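Skarkley 4 patch pulled after saves go missing on Linux

Players on Linux woke up to empty save lists this morning after the Skarkley update went live overnight. Studio Weerasinghe has since pulled the build and rolled everyone back to the March version. Windows players mostly fine. Mac, mixed.

The patch was meant to be a small one. Controller remapping, a fix for the ferry crash, faster loading in the harbour district. What it also did was move the save folder, and on a native Linux install the new path has a capital letter the old one didn't. Game looks in the new spot, finds nothing, starts a fresh profile.

Old saves are still on disk in nearly every case reported so far. The trouble starts if you play on past the first autosave with cloud sync turned on, as the blank profile can get pushed up over the good one.

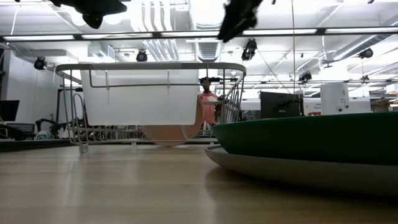

By mid-morning there were 433 replies in the pinned thread on the studio's forum, a lot of them from people who had sat through the whole 140 hour campaign and were not in a good mood. One poster said they'd lost a colony they started before the kids were born. Another had a backup from last winter and was counting their blessings.

Weerasinghe put up a short notice at 10 a.m. "We got the path wrong and we didn't catch it. Please don't launch the game until the rollback shows as installed." A longer post is promised, no time given.

What to do if you haven't launched yet: nothing. Let the rollback download, it's 300 MB, then start as normal.

If you have launched, the studio's advice is to quit, turn off cloud sync in your launcher, and copy both save folders somewhere safe before touching anything else. Both, even the one that looks empty. Then take the rollback. Your old profile should be sitting there in the list. Leave sync off until the studio gives the all clear.

Running it through a compatibility layer instead of the native version? Different folder altogether, and so far no reports of missing saves from that lot. A couple of forum regulars are suggesting people switch over for now. The studio hasn't endorsed that and says saves from the two versions don't always carry across cleanly, so maybe hold off.
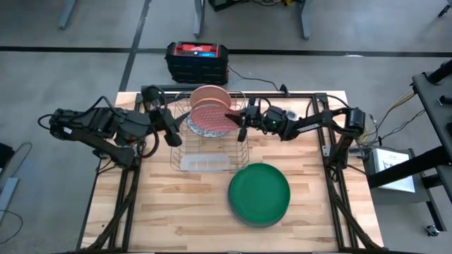 Mods are a seperate headache. Tivine, the mod manager most Skarkley players use, stores its load order beside the saves, and it also followed the new path. Anyone who opened it after the patch got a blank list and a prompt to download everything again. Tivine's developers say a hotfix is in testing and will read from either folder. In the meantime, cancel the prompt. Your mods haven't been deleted.

Stukodus, the big overhaul mod, has asked players to stay off it until Tivine is sorted. Its team says the rollback and the current Stukodus release should work together but they haven't had a chance to check on every distro. Bug reports from the pulled patch will be closed without reply, so save your typing.

Dedicated servers weren't touched by the folder change, though hosts who updated will need to go back by hand. The rollback doesn't reach them automaticaly. Clients on the March version can't join a server still running the new build, and the error you get just says "connection closed", no mention of a version mismatch. A few people have spent the morning resetting routers over it.

No word on refunds or on any make-good for players whose cloud copies were overwritten. The forum notice says support will look at those case by case and asks for the save folder zipped up, plus the name of your distro. Expect a wait, the ticket queue was already slow before today.

New date for the patch hasn't been set. The ferry crash is back in the meantime, so stay off the ferry.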